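Rulebooks, and what happens when you lose one

Thursday, November 22, 2018

I spent most of last weekend trying to play a board game without its rules. The game is called Mellen. I bought it second-hand a while ago and it came in a plain box with the pieces sorted into envelopes, a board in good condition, and no rulebook. The seller said it was complete and I didn't think to ask what he meant by that.

There isn't much about Mellen online. I found one forum thread with two people arguing over whether you may move a barge through an occupied lock, and a photo of the box back. The publisher was a small firm called Prakix, and as far as I can tell they stopped making games some years ago. Their web address now goes to a page selling curtains.

So I sat down with the board and tried to work it out. Some of it is easy. There are 13 spaces on the outer canal and they are numbered, so you go round it. The cards have a cost in the top corner and something you get in the bottom corner. The barges hold two cubes because there are two holes in them. I think anybody who has played a few games of this type would get that far in ten minutes.

After that it gets harder. There is a black disc that belongs to no player colour. There is a track along one edge with a gap in the middle, and the gap is clearly on purpose. I don't know how many cards you start with, or how the game ends. I tried ending it when somebody got all the way round the canal, and the whole thing was over before anyone had bought a card worth having. Then I tried ending it when the deck ran out, and gave up after an hour and a half with most of the deck still there. 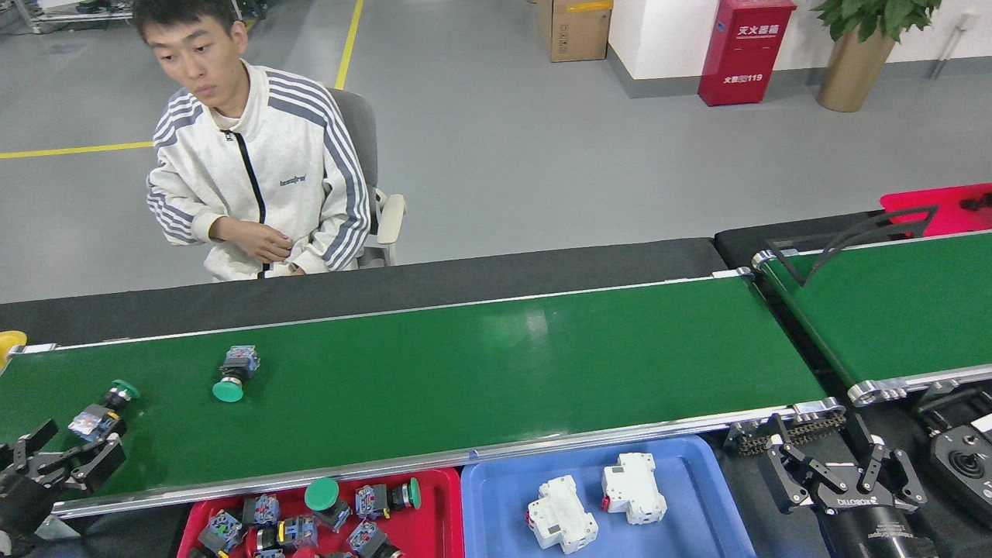 My friend Grethe Hjaltadóttir came over on Sunday and we tried again with the two of us. She used to run a games evening above a café and has taught more games to more people than I have played. Her method was to ignore the canal and look at the cards first. She laid them all out by cost and then by what they gave you, and she pointed out that the expensive ones nearly all refer to a "toll". We hadn't been using tolls at all. We decided the black disc was the toll collector and that it sat on a lock and took a cube from anyone going past. I have no idea if that is right. It made a better game than I had managed on my own, though, and Grethe won it by a long way.

It got me thinking about how much of a board game is in the rulebook and how little of it is in the box. With a video game the rules are in the program. If I lose the manual for a computer game I can still start it up, and it won't let me do anything that isn't allowed. I can learn the game by pressing things and seeing what it does. The bits of wood and card will let me do whatever I like. I could put the barges on my head.

I used to think this was a weakness of board games and I'm less sure now. Navbridge is the one I'd bring up here. I have had it since school and I lost the rules in a house move. We play it every February at my brother's, from memory, and when I finally downloaded a scan of the rules last year I found we had four things wrong. One of them was quite serious. We had been letting people pass and then come back into the round later, and the rules say a pass is final. We tried it properly once. Everyone was more careful and the game took longer, and we went back to our own version the next night.
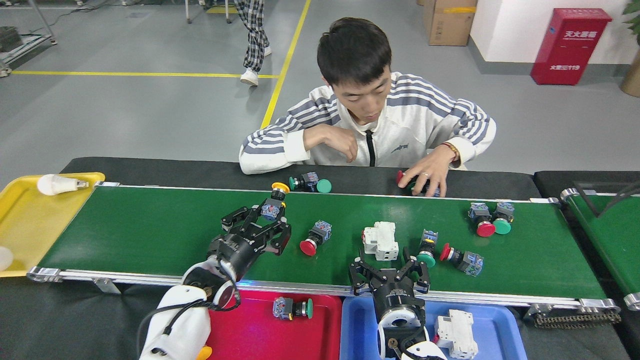
I don't think a designer would be pleased to hear that, but I don't think it should bother them much either. The game held together with four mistakes in it. I'd say that's a sign it was built well. There are other games I own where one wrong rule breaks the thing completely. Đoàn is like that. It's a trading game with a money supply that has been worked out very closely, and the first time we played we gave everybody 200 in coins at the start when it should have been far less. After three rounds there was no reason to trade with anyone. We all just sat there buying what we wanted from the bank.

If I were designing a game I would want to put more of the rules on the pieces. I don't mean long text on the cards, which I dislike, because then everyone stops to read. I mean things like the holes in the Mellen barges, where you can see the limit and don't have to remember it. The starting number of cards could be printed on the board where the cards go. The end of the game could have a picture on the last space. It would cost almost nothing to do and it would mean the game could survive losing its booklet.

Anyway, if you own a copy of Mellen with the rules in it, I would be glad of a scan, or even a few photos taken on a phone. I mainly want to know about the black disc and the gap in the track. Grethe thinks the gap is where a player's marker waits while they owe a toll. I think it's a mistake at the printers, and we have a packet of biscuits riding on it.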